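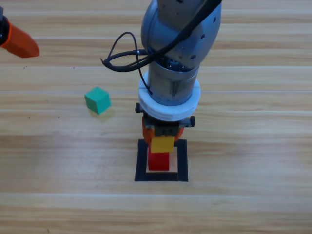

Jerkura project — progress report, second period
To: Flateseck program office
From: Dénes Nyitrai
3rd October

Sorry this is a bit later than promised. Short version first, details under it.

Stacking method works well enough to write up. Second arm is on the bench but not doing much yet. Money fine. One thing we need a decision on, see the end.

What we said we'd do

Teach the arm to stack blocks from recorded demonstrations, then replace the single learned policy with the two-stage one (coarse move, then a slower correction near contact). Compare them on the same task. Then start on two arms.

What got done

Demonstrations finished. 3434 episodes kept after cleaning. We threw out anything where the operator let go early or bumped the lower block, plus one whole batch where the clocks on the two arms had drifted and the labels didn't line up with the motion. Annoying, but better out than in.

Task is the same one as in the proposal. Red block stands inside the black taped square, yellow goes on top of it, green sits off to the side as the distractor. We changed how the red one starts. It used to go dead centre every time and the policy simply memorised the spot. Now it gets put down anywhere inside the tape, and it's usually a bit off centre. Scores dropped the day we did that and it took a good while to get them back.

Two-stage policy is trained. The switch between stages happens on estimated height above the lower block, not on time. Tried time first, as in the original plan, and it was hopeless whenever the pick took longer than usual.

Results

80 trials each, same start positions for both methods, nobody touching the settings in between.

Single policy: a bit over half ended in a standing stack.
Two-stage: 11 failures out of the 80, the rest good.

We count a trial as good if the yellow block is released, the arm has backed off, and both blocks are still up when the timer runs out. Stricter than what we used last period so please don't put the two reports side by side.

Of the 11, most were the release. The jaws open unevenly, one side lets go a touch before the other and drags the top block with it. Four were bad height estimates, so the arm started its slow descent too late and pushed down on the stack. None were from picking the wrong colour, which used to be our main headache.

The slow part costs time. A two-stage trial takes noticably longer than a single policy one. Didn't try to tune it. Dalteo asked about speed at the last call and I said it's a next-period question, still think that's right.

Things that went wrong

Cable on the main arm. The thin one loops out to the side and in some wrist poses it catches and pulls, which the policy then learns to lean against. Re-routed it once already. Better but not cured. Would like a proper guide for it before we collect anything new.

The adapter between wrist and gripper came from Quiambao with the wrong hole pattern. Replacement arrived quickly, no charge, lost time all the same.

Lighting — glare off the tabletop in the afternoon confuses the height estimate. We've got blinds down for now. A matte mat is the obvious fix but then all the old demonstrations have a different background, so we left the bare wood as is. Will test whether mixing backgrounds in training gets round it.

Second arm

Mounted and calibrated against the first one. Shares the table, has its own gripper. So far it holds a parked position on the left while the main arm stacks. We logged it through all the trials anyway so the joint data format is already sorted. Plan is for it to fetch the green block and hand over, first with scripted motions and then learned. Haven't started the handover code.

One early finding, might be nothing. With the second arm parked close to the green block the main arm's approach gets slightly wider, even though the policy was never told to avoid it. Could be it's reading the orange gripper as another object. Worth a proper test with the park position varied.

Spending

On track. Bit under on travel, bit over on spare gripper parts (fingers wear faster than the supplier says). Full sheet goes to your office seperately.

Next, up to December

Fix the release. Probably open both jaws slower and add a short settle before backing off.
Cable guide.
Re-run the comparison with the fix in, same start positions.
Scripted handover, then first demonstrations with both arms.
Draft of the methods paper to you for a look before it goes anywhere.

Decision needed

We can release the demonstration set now, single arm only, or hold it till the two-arm data is in and put out one bigger set. I'd go now, it's clean and the documentation is mostly written. Dalteo would rather wait. The agreement says it's your call, so a yes or no by email is enough.

Dénes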